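Operating Rules for a Shared Two-Arm Workcell
Project report, Begoña Toledo

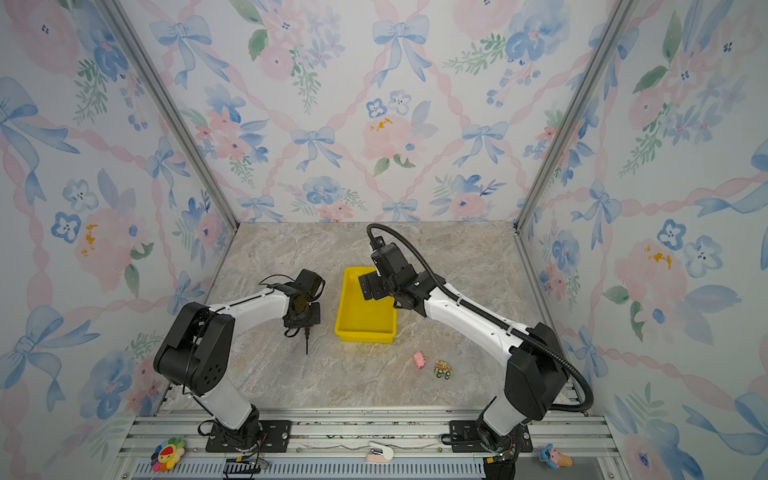 1. Background

The Nallari cell is used by several project groups in the same week, and until this year it had no written rules. Each group kept its own habits for starting up, clearing the floor and ending a session. My project was to draft one set of working rules for the cell, try them over a term, and revise them in the light of what the session logs showed.

The task used for the trial was simple tidying: small toys are picked from the floor and placed in a shallow yellow tray, which either arm may use. The choice matters because the tray lies in the region both arms can reach. Most of the rules below deal with that region in one way or another.

2. Method

I read the general guidance supplied with our risk assessment form and the log sheets left by earlier groups. From these I wrote a first draft of 11 rules. The Stanard and Brotik groups then worked under the draft for 82 sessions and recorded every stop, whether called by the operator or by the software. A stop was marked as avoidable if the operator judged that a check before the run would have prevented it.

3. Rules as adopted

3.1 Floor. Only the tray and the items named in the task sheet may be on the floor when the arms are enabled. Items waiting for a later run are stored outside the cell. The mounting rail is not to be used as a shelf, and the area beneath the mounting plates is kept clear so that the electronics can be inspected.

3.2 Cables. Before enabling, the operator moves each arm by hand through its working range and watches the cable along the upper link. Any loop that could catch on the gripper or on the other arm is secured first.

3.3 Shared region. One arm at a time may lower its gripper over the tray. The other holds at a waiting height or stays on its own side. The software enforces this with a lock, but the operator is still expected to watch for it — the lock knows the commanded positions only.

3.4 Speed. A new program is run at reduced speed for its first full cycle. The limit is then raised to 1000 mm per minute and no higher without a second signature.

3.5 Hands. No one reaches past the rail while either arm is enabled. Dropped or tipped items stay where they are until the run is paused and both arms are disabled.

3.6 Log. The operator writes down the start state, the program version and every stop, including those that seem trivial.

4. Results

The two groups recorded 57 stops. The largest share came from items left where they did not belong, followed by cable snags. Stops caused by both arms entering the shared region fell away once the lock was in place. Rule 3.5 was the one most often broken, nearly always to set a fallen toy upright.

Five of the draft rules were merged or dropped. Two of them repeated the laboratory's general rules, and one required a form that neither group ever filled in.

5. Limits and further work

Both groups knew the logs would be read, which may have affected how carefully they worked. The avoidable category rests on the operator's own judgement and was not checked by a second person. The Phetsri group joins the cell in August and will start from the rules in section 3. Rule 3.1 still needs a marked storage place outside the enclosure, and rule 3.4 should be tested with heavier items before it is applied to any other task.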